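Search the help pages Search Clear

Kitchen & Appliances > Refrigerators

Water under the bottom drawers, comes back every few days

Posted by Leire Olmedo in August

Hello to all. I have a refrigerator with the freezer on top, I bought it used from the previous tenant of my apartment and it is 11 years old. It cools well, the milk stays good and the ice cream is hard. But every few days I find water at the bottom, under the vegetable drawers. It is not a lot, maybe a small cup. I dry it with a towel and I think it is finished, and then it is there again.

I already checked that no bottle is leaking, and I moved all the food to the upper shelves for two nights to be sure. The water came the same. The floor outside is dry. I also noticed that the back wall inside has some drops on it in the morning, but my mother says this was always so in her refrigerator too.

I do not have the manual. The label inside the door is almost gone and I can read only the first part of the model number. I called one repair shop and they want to charge me only for coming to look, so I would like to try something by myself first. I am not afraid of a screwdriver, but I do not want to touch anything with gas or electricity.

What should I look at, and in which order?

Reply from Senyo Agbeko

Check the door seal. Mine was bad and I changed it and all was good after. You can buy it online.

Reply from Fung-ping Tam

Hello Leire, I had the same problem in my last apartment and also in the refrigerator of my parents, so I have cleaned this thing more times than I wanted. I think that it is the defrost drain. I will try to explain in good order, and please excuse if some part names are not the correct ones in English.

On the back wall of a refrigerator like yours, drops are normal. The wall becomes cold, moisture from the air and the food collects on it, and then it runs down. At the lowest point there is a small channel, and in the channel there is a hole. The water should go through the hole, down a tube, and into a flat pan near the compressor, where it dries up by itself from the warmth. If the hole is closed by crumbs or a piece of old lettuce, the water has no other way, and it goes under the drawers.
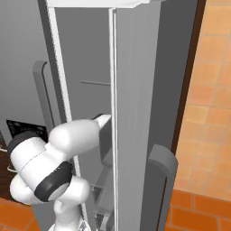
Can I clean the drain without taking the refrigerator apart?

In most cases you can do it from the inside, with the drawers out and a little warm water. Only when the blockage is ice, or when the hole is behind a plastic cover, it becomes more work.

I would do it like this. First unplug the refrigerator and put the milk and the meat in a cooler bag. Take out both drawers and the glass above them. If the glass is cold, do not wash it with hot water immediately, let it stand on the counter first. I broke one in this way and the new one was expensive.

Then look for the hole, low on the back wall and usually in the middle. Sometimes it has a little plastic stick inside, which you can pull out and wash. Push something soft into the hole, for example a thick cotton swab or a piece of flexible plastic tube. Please do not use a metal wire, it can make a hole in the drain tube and then you have a bigger problem than now.

After this, mix one spoon of baking soda in a glass of warm water and put it into the hole slowly. I use a kitchen syringe, but a small funnel is also good. If the water goes down, put a second glass. If it stays, wait 9 or 10 minutes and try again. My parents' drain needed more than 2 hours with the door open, I think there was ice in the tube.

Look at the pan at the back also. It can have a bad smell and a lot of dust. Mine came out with one screw, but on some models it is fixed and you can only wipe it.

When you put all back, leave a little space between the food and the back wall. A bag of salad that touches the wall will freeze there, and the leaves fall down into the channel. This is how mine was closed the second time.

About the seal, Senyo can be right in other cases. You can test it with a sheet of paper: close the door on it and pull. If it comes out with no resistance in some place, the seal is weak there. Wash it with soap before you buy a new one.

Reply from Kwame Nutsugah

Agree with Fung-ping about the drain. I want to add only that the refrigerator should lean back very slightly. Mine was leaning to the front after I moved it to clean the floor, and the water did not find the hole even when the hole was open. You turn the two front feet until the door closes slowly by itself. Keep somebody near to hold it – it is heavier than it looks.

Also put the temperature dial back where it was. I forgot mine and had frozen eggs for breakfast.

Comment from Leire Olmedo

Thank you very much to the three of you. I found the hole, it was full of something black that I prefer not to describe. The baking soda water went down at the second try. The paper test was good on all sides except the lower corner, so I washed the seal and I will test again. It has been 7 days now and under the drawers it is dry.

Contact us | Copyright Kindley Community Help | Back to top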